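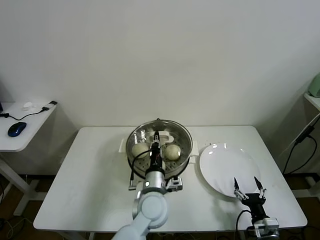
Dois pães cozidos a vapor no tabuleiro perfurado.

Instituto Vedari abre candidaturas ao mestrado em Microbiologia de Solos Florestais

Quarta-feira, 31 de janeiro – O Instituto Vedari informa que se encontram abertas as candidaturas à nova edição do mestrado em Microbiologia de Solos Florestais, com início das atividades letivas em outubro. O curso tem a duração de dois anos e destina-se a licenciados em Biologia, Engenharia Florestal, Química e áreas afins.

O plano de estudos compreende seis unidades curriculares obrigatórias, entre as quais Ecologia de Fungos Micorrízicos, Bioquímica do Solo e Métodos de Amostragem em Terreno Declivoso. O segundo ano é dedicado à dissertação, que poderá ser desenvolvida nos laboratórios do Instituto ou na Estação de Montanha de Harju, onde se conserva uma coleção de 398 amostras de solo de povoamentos de pinheiro e carvalho.

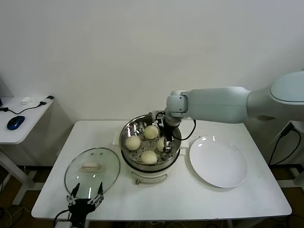
Bolsas e condições de acesso

No âmbito do protocolo celebrado com a Fundação Trestley, serão atribuídas seis bolsas de estudo, correspondentes ao valor integral da propina do primeiro ano. A seriação dos candidatos terá em conta a classificação final da licenciatura, a carta de motivação e a experiência prévia em trabalho de campo ou de laboratório. Os candidatos com percurso académico interrompido podem requerer a creditação de unidades concluídas noutras instituições de ensino superior.

A empresa Wisport assegurará o acolhimento de estudantes em estágio curricular de verão, na área do controlo biológico em viveiros. O estágio é facultativo e consta do suplemento ao diploma.

O regulamento do curso, o calendário das provas e o formulário de candidatura estão disponíveis na secretaria académica e no portal do Instituto. As aulas teóricas decorrem em horário pós-laboral. As saídas de campo realizam-se ao sábado, com transporte a partir do polo principal. 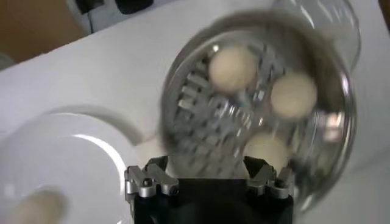
Recipiente cilíndrico de vidro transparente.

Contacto para a imprensa: Gabinete de Comunicação do Instituto Vedari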